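Chapter 9
Storage and Stock in the Small Shop

Every shop holds goods it has not yet sold. These goods are called stock, and they cost money while they wait. Rent is paid on the space they fill, and some of them will be damaged or go out of fashion before a customer wants them.

The homewares shop at Ladstead, which we met in Chapter 2, carried 1,083 items at its January count. More than 400 had been in the back room for a full year. The owners had bought in bulk to get a lower price per item – a common choice, and sometimes a costly one.

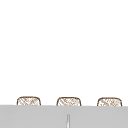
A shop that holds too little stock has a different problem. Customers who find a gap on the shelf may go elsewhere and not come back. The neighbouring store at Plikbridge lost several regular buyers this way.

In this chapter you will learn how to work out stock turnover, how to set a reorder point and how to organise a yearly count. You will need the cost of goods figures from the previous chapter.

Key terms: stock, turnover, reorder point, lead time, write-off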